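Wrist camera on a home-built arm: blur and glare on white dishes
Shop Builds > Arms and Grippers
7 replies

gmargaritis
Monday, 8:14 pm
Second arm build, bench mounted at the shared shop on Beltanum. Parallel gripper, two black fingers, small camera on the wrist bracket. The task is picking up white bowls and plates. Segmentation is fine with the arm parked and falls apart during the approach. Exposure is on auto. Arm controller is the Plostel board, stock firmware. Before I rewrite the vision side I would like to rule out the mount and the lighting.

s_stergiou
Auto exposure is the first thing to turn off. Lock the shutter short, raise the gain, accept the noise. Noise you can filter. A doubled rim gives you two edges and your fit will pick the wrong one half the time.

bianka.deak
Disagree on gain as the first step. White glaze under ceiling lights already clips at the highlights, and more gain makes the clipped area larger. Put more light on the bench through a diffuser, then shorten the shutter. Also check the bracket. Mine had play in the lower screw and I blamed the camera for a month.

gmargaritis
Bracket is tight, checked with an indicator at the lens end. Speed limit on the approach is 585 in controller units, down from 3,425. Slower helps but does not fix it.

evdokia_l
What is the controller doing between waypoints? If it stops and restarts at each one you get ringing at the wrist, and lowering the speed limit won't remove it. Log joint current at the same time as the images. On my Plostel board the acceleration default was 3,965, far too high for a light arm.

s_stergiou
Ringing would show up on one axis more than the other. Post some images and we can stop guessing.

gmargaritis
Default acceleration is still in there, I never touched it. Two from the wrist camera, both with bowls in view. The first has the plate stack as well. 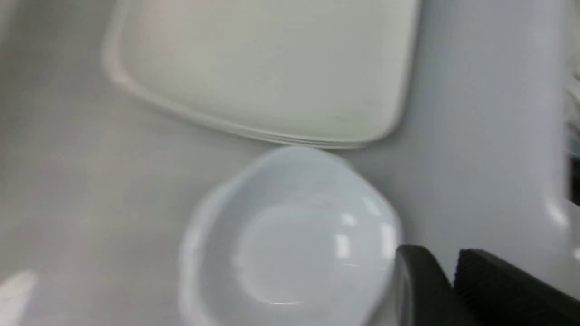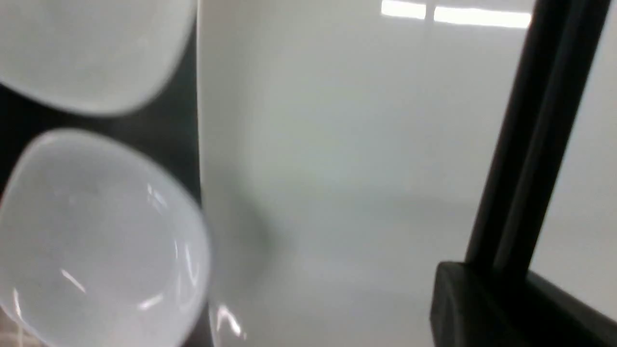

akoutsoukos
Reply to gmargaritis, 9:52 pm
Two separate problems. The one with the plates is motion. The bowl has a second faint outline down its left side and the plate edges are smeared. The other one has readable rims, but there are streaks of reflection on the lower bowl and the ceiling light shows as a bright band near the top. A short shutter does nothing for that.

I would drop the acceleration first and leave the speed alone, then shade the ceiling light and compare. Also mask the finger out of the image before segmentation. It takes up a lot of the right side in the second one, and a fixed mask is one line of config if the camera and finger don't move relative to each other.

bianka.deak
The fixed mask only works on a finger that stays put in the image. On a parallel gripper the finger shifts with opening width, so you need a mask per width or one computed from the encoder. Agree on the rest.

s_stergiou
I still say lock exposure before changing anything else. Otherwise you are comparing runs with different shutter times and can't tell what the acceleration change did.

gmargaritis
Fair. Order will be: lock exposure, log current, lower acceleration, shade the light. Will post the current log when I have it.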